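Listening to the Planommont Building: A Term Project on Everyday Noise

Introduction

Anyone who has tried to read a long chapter in the Planommont building knows that it is never really quiet, and yet people keep going back there (we do too!). It was put up as a furniture store, then used as offices by a firm called Grondow, and only later handed over to the college, so it has high ceilings, thin partition walls and a wonderful old staircase that carries every footstep from the bottom to the top. Our project began as a complaint over coffee and slowly grew into a proper question: which sounds in a shared study building bother people, and are they the same sounds that a meter says are loud?

We went in fairly sure we knew the answer. We thought the café on the ground floor would be the villain, and I will admit that we had half written that section before we took a single reading.

How we went about it

We worked in two ways at once. First, we borrowed a sound level meter from the physics store and left it in different parts of the building, for 40 minutes at a time, during the morning, the early afternoon and the evening. It saved a reading every few seconds. After we threw out the sessions where the battery had faded or a coat had been dropped on top of the meter, we were left with 3581 usable readings, and sorting them took a good deal longer than collecting them.

Second, we left a short paper survey at the entrance desk and on the landings, and more than 200 people filled it in, which delighted us. The survey asked where they usually sat, what they were usually doing there, and which sound they would remove from the building if they could remove just one. We left a large blank space under that last question, and people used all of it. One sheet had a drawing of the elevator with teeth.

We kept to the spaces that students use day to day: the café, the reading room, the Sembiring corridor, the staircase and the work rooms at the back. The print shop in the basement was closed for most of October, and we left it out. 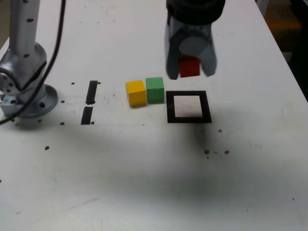
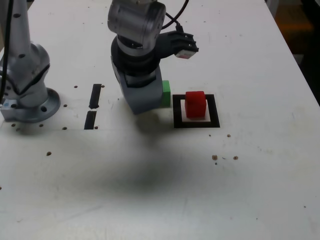
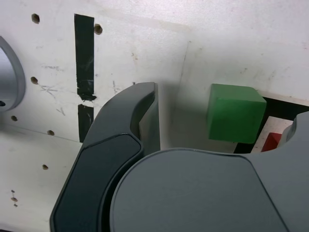 Room 6, one of the back work rooms. The red cube is in the first two pictures; the cube in the third is green.

What we found

The café was the loudest place we measured, just as we expected, but hardly any of the people who sat there minded. Several wrote that they chose it for the noise, and that the steady mix of cups and talk helped them concentrate. The complaints came from the reading room, where our averages were the lowest in the building. There, the sounds people wanted gone were small and sudden ones, such as the door latch, a chair leg on the tile, or somebody opening a bag of chips very slowly in the hope that slow meant silent.

The Sembiring corridor surprised us most. On the meter it looked unremarkable, but it came up again and again in the surveys, nearly always in connection with phone calls. People step out of the reading room to be polite, take their call in the corridor, and the partition wall lets through just enough for those inside to follow half of the conversation. We sat there and tried it ourselves, and it is very hard to stop listening once you have started.

The staircase has a rhythm to it. It is busy for a few minutes at each change of class and nearly still in between, and people who sit close to it seem to plan around this. One person wrote that they take their breaks "with the stairs," and we liked that so much that it was very nearly our title.

Where we could have done better

Our survey only reached people who come to the building. Anyone who has already given up on it because of the noise would never have seen our sheets, and those might be the very people we most needed to hear from. We also placed the meter on whatever surface was handy, and a windowsill and a padded bench do not pick up sound in quite the same way. A group repeating this should use the same stand every time.

Suggestions

Felt pads on the reading room chairs would cost very little, and so would a softer latch on the door. We would also like to see a place for phone calls at the far end of the corridor, by the coat hooks, where the wall is brick. The Rirkov library across the yard has a little booth of this kind under its stairs, and whenever we walked past there was someone in it, chatting away.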